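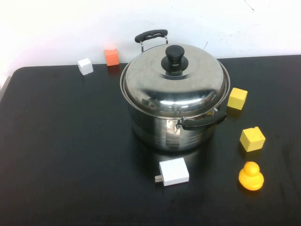

Home | Talks | Notes | Archive | Contact

Last updated: December

SPEAKER NOTES — "Does the Lid Pay for Itself?"
Wai-kit Au, Ismont evening session

Start without the title slide. Ask who has been told to put a lid on it to save energy. Most hands will go up. Then ask who has checked. Wait. Let it get a bit uncomfortable.

Say plainly: I think lids save energy. My complaint is with the numbers that get stuck to them. Every leaflet has a percentage and hardly any of them say what was in the pot, how full it was, or what "done" meant.

SLIDE 2 — the Badix leaflet
Read the claim out loud, slowly. Then the small print. The test ran from cold tap water to a full boil and held it there for 18 minutes. Who holds a rolling boil for 18 minutes with the lid on? Pasta would be all over the stove. (Pause for laugh, move on if there isn't one.)

SLIDE 3 — heating up versus staying hot
Keep this short. Two separate jobs. Getting water hot takes a fixed amount of heat and the lid can't change that. It only cuts what escapes on the way. Holding a simmer is nearly all loss, so the lid matters a lot more there — if you turn the burner down. Say that last part twice. Leave the knob alone and you get more steam and a wet stovetop.

SLIDE 4 — the Kurus household survey
818 replies. Sounds good. But people reported their own habits, and people like to say they use lids. I would too. No meter readings anywhere. Don't be rude about it, Huang may be in the room and she did warn them.

SLIDE 5 — my own runs
Own up first: 11 runs, one kitchen, one burner, a cheap plug-in meter. The direction was the same every time. The size of the saving moved around more than I liked, and a draft from the window seemed to matter. I'm not putting an average on the slide. Someone will ask for one. Still no.

SLIDE 6 — what I'd want printed
Amount of water, starting temperature, burner setting, when they stopped the clock. One line of type would hold it.

If running late, drop slide 4 and go straight here.

Likely question: pressure cookers. Different talk. Offer to stay after.

Shares: 11 | Comments: 2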